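When the lid lets go: a grip fault on the Plodanholm bench
Speaker notes, Oct 10, 2019

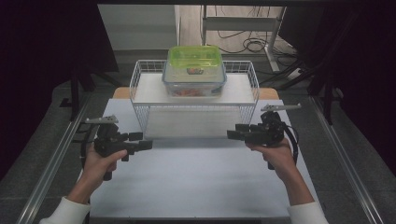 Slide 1. Lidded container on the wire rack, one hand-held gripper on each side.

Start with the task. Two grippers, one box, lift it off the rack and set it down on the board. We ran this all through July for the Dhanial project. Mention that the arms later repeat what we record by hand, so a fault in the recordings ends up in the arms.

Slide 2. What happened
We had 900 recordings planned and 800 done when the right gripper stopped closing all the way. The motor ran, the log said "closed", and the fingers stayed 2 mm short. The box tipped, the lid popped, and the contents went across the floor. No injuries. Say this early, people always ask.

Slide 3. Why we missed it
The Plutum software logs the command, and we had been reading it as the position. Those are separate numbers. Pause here.
Going back through the files, 32 recordings had the same gap. In most of them the box still made it to the board, so they had been marked good.

Slide 4. The cause
Cable strain at the back of the handle. Each turn of the wrist pulled on the connector, and the position signal dropped out for a moment. The controller then kept the last good value. If someone asks about the left unit: same part, no fault found, we replaced the connector anyway.

Slide 5. What we changed
Clip on the cable close to the handle.
Skenonell controller now stops on signal loss – it used to carry on.
Open and close test before every session, checked with a gauge.
The 32 files are out of the training set.

Slide 6. Still open
The stop is abrupt. With a full box held in the air, a hard stop may be worse than a slow release. We have not settled this. Ask the room how they handle it.

Skip slide 7 if short on time. Wiring diagram is in the handout.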